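[flemeline-users] Re: picking the grasp point on crumpled garments

On Monday a list member wrote:
> We have been trying to reproduce the "two corners first" step from the
> Flemeline notes, with T-shirts and thin sweaters. Our policy does fine
> when the garment is already spread out, and falls apart when it starts
> as a heap. It grabs the nearest bump and lifts, and then both arms are
> holding the same sleeve. Did you change the grasp scoring, or is it all
> in the demonstrations? Also curious whether you still record with
> handheld grippers only, or have a head view too.

Hi all,

Great timing, because we have been living inside this exact problem and I have wanted an excuse to write it up. Short version: the scoring barely changed, the demonstrations changed a lot, and yes, there is a head view now. Two gripper views and one head view, all blue and purple cloth:

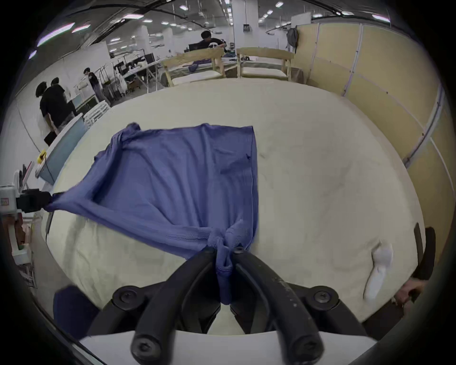
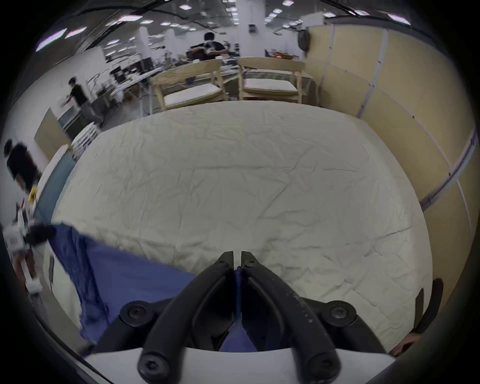
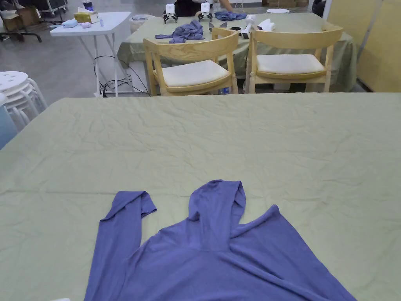 How many demonstrations do you need before the policy stops grabbing the same sleeve with both arms?

Far fewer than we had guessed, provided they start from bad heaps. In our runs the double-sleeve error dropped off after 17 demonstrations per garment type, and adding more of the easy starts did nothing for it.

Now the longer version, for anyone who wants to try it.

Our old recordings (the Stoltthorpe set, for those who have it) had a hidden bias. The operator would drop the shirt, see an ugly heap, and give it a little shake before starting. Everybody does it! I did it for weeks without noticing. The policy then never saw a real heap in training, only half-opened ones with a hem or a cuff already poking out. So the first thing we changed was the reset. One person drops the garment from shoulder height, and a different person records. No touching in between.

The second change is what we call the probe pinch. Before committing to a lift, the operator takes a small fold, raises it a little, and looks at how the rest of the cloth follows. If a long diagonal pull shows up across the garment, that fold is connected to something useful and you keep it. If only a local tent comes up, you put it down and try somewhere else. We used to throw those failed pinches out as noise. Now we keep them, labeled as probes, and the policy has learned to do the same thing. It is a joy to watch - it pinches, lets go, moves over, pinches again. It looks like my grandmother sorting laundry.

The numbers from our last round, same policy architecture and same garments, 17 trials from a heap for each version:

old demonstrations: 3 trials reached two separate corners
new demonstrations: 11 trials reached two separate corners

That is a small test and I would not hang a paper on it yet. Of the failures that were left with the new version, most were hooded tops, where the hood edge fools it into thinking it has found a hem. The sleeve error is nearly gone, so at least we are failing in a new way.

On the views: the gripper view is very good for the last bit of the approach, when you need to tell a single layer from a double one. It is much weaker at saying which part of the garment you are holding, especially with dark cloth against itself. The head view fixes a good part of that. We feed it in at a lower rate and only let it affect the choice of the next pinch. When we let it steer the fine motion too, things got worse, and I suspect our time alignment more than the idea itself. If anybody has a clean way to line up the streams without a clap at the start of every take, please tell me.

A few practical notes:

- Keep a plain cover on the table, and don't bother ironing it. We worried that the creases in the cover would be taken for garment folds. We saw that mistake once in all the runs.

- Keep takes short. After 7 in a row people start rushing the probe and the data shows it - swap operators.

- Label the garment's inside-out starts separately. We mixed them in at first and it took ages to untangle.

The relabeling script is in the Clallutent repository under tools, along with the reset instructions. It expects the older log layout, so if you are on the Văduva branch you will have to rename two fields first (the readme says which). I still owe that branch a proper fix.

If you get a chance to run the two-person reset on your sweaters, I would love to see the before and after, even if it comes out flat. Knits with more stretch than ours would be especially useful, as the probe ought to behave quite differently there and we only have thin ones to try.

Cheers from the Flemeline side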